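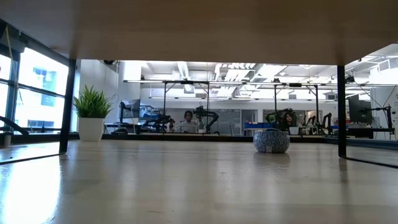 Clearing the Long Table: Final Report
Flindmont Shared Workroom Project
Glória Louro and Fereshteh Ansari
Submitted 30/06/2020

1. Background

Every shared workroom has one table that everybody uses and no one puts anything away on. Ours was the pale wooden one with the shelf over it. When we took on this project it held mugs, rolled drawings, a desk lamp without a bulb and a stack of Plarkham catalogs that neither of us will admit to ordering. Our assignment was to pick a shared surface, change how it was kept, and write up what we learned. We picked the table we were already sitting at. Fereshteh calls this efficient.

2. What we did

We emptied the table completely and put everything in two boxes, one marked "claimed" and one marked "unclaimed." People had until the end of the week to move their things from the second box to the first. The drawings went quickly. The catalogs are still in the box.

Then we argued over what should go back. Glória wanted a bare surface. Fereshteh said a bare surface is an invitation, and that people will put a coat on it within the hour. We agreed on two objects: a leafy green plant in a white pot, placed beside the left leg of the shelf, and a small round bowl in mottled blue and white near the middle. The bowl was meant for keys. So far it has received one eraser and a button.

3. Notes on the furniture

The shelf stands on thin black metal legs that come down to the tabletop, so it takes up hardly any of the working area. We had planned to replace it and are glad we didn't. It does make the table feel a little like a bunk bed when you lean in to write.

The finish is on the glossy side and picks up the ceiling lights in long white streaks. This looks very nice and is no fun at all to read on. We tried moving our papers closer to the window wall end of the room, where the daylight is strong, and ended up with a different glare.

4. Costs

Our budget was 1,000, and we spent 900. Most of that went to Sitthichai for refinishing the top, and the rest covered the plant, the bowl and cleaning supplies. Our advisor has asked why we didn't buy a tray for the keys. We would like to point to the bowl.

5. Problems

People were polite about the new arrangement and then put their things on the workbenches, so part of the mess has moved rather than gone. We had not written a rule for that. The team from Flestness, who share the room, have suggested a second bowl.

6. Next steps

In July we will put up a short sign, add hooks for bags, and find a home for the catalogs. Glória is still in favor of removing the bowl. Fereshteh has put her keys in it.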